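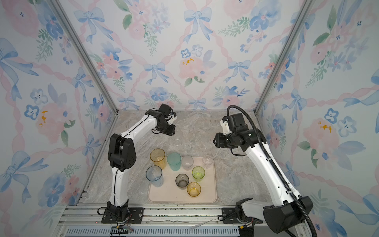

The Farora paperhanging kit comes in a canvas roll and costs a little more than the ones at the big hardware stores. I bought it in April, before papering a hallway and a small bedroom. Floral wallpaper is a fair test for any set of tools, and so are corners, where the paper has to turn and the flowers still have to look right on the next wall. It also changes a lot with what you put beside it. Against a gray marble pattern it makes for a busy room, and bad seams are harder to spot there than they were in my hallway, where everything else is plain white.

What you get

A plastic smoother with a felt edge, a paste brush, a seam roller, a snap-off knife with 16 spare blades, a plumb line, a pencil, a sponge, and a pair of long scissors. There is also a steel trimming guide with a handle. No paste and no bucket.

The smoother

This is the best tool in the roll. It is stiff enough to push air out to the sides and the felt did not mark the paper. The felt is glued on, and one end began to lift after the hallway. I put it back with contact cement and it has held.

Knife and blades

The knife is ordinary. The blades are good. I changed to a new edge for every strip, as I always do with wet paper, and had one tear in the whole job, above the bedroom door. The lock on the slider is a bit loose, so check it before you lean on it.

The trimming guide

Mine had a slight burr on one corner that I took off with fine sandpaper. After that it was fine. It is long enough to get along the top of a baseboard in a few moves. The Nirwood guide I had before is shorter and bends more.

Seam roller

I don't like it. The wheel is hard plastic and narrow, and on the first two seams it left a faint shine you can see when the hall light is on. I went back to my old Isaksson roller, which has a soft wheel, for the rest. If your paper is embossed, leave the kit roller in its pocket.

Brush and sponge

The brush lost a few bristles into the paste at the start and then settled down. The sponge is too small. Buy a big one.

The scissors are sharp and comfortable, though the pivot screw needed tightening. The plumb line does what a plumb line does – I used a small level for the bedroom anyway.

How it held up

The hallway took 9 rolls and the bedroom a few less. Apart from the felt, nothing broke. The canvas roll got paste on it and washed clean in cold water, but the printed labels on the pockets faded.

Price

I paid $112 at Cernmont with shipping. You could put together the smoother, knife, and guide on their own for a good bit less, and those are the parts I would want again. For someone with no tools at all the kit is decent value, as long as you add a soft roller and a proper sponge.

Four stars out of five. It loses one for the roller.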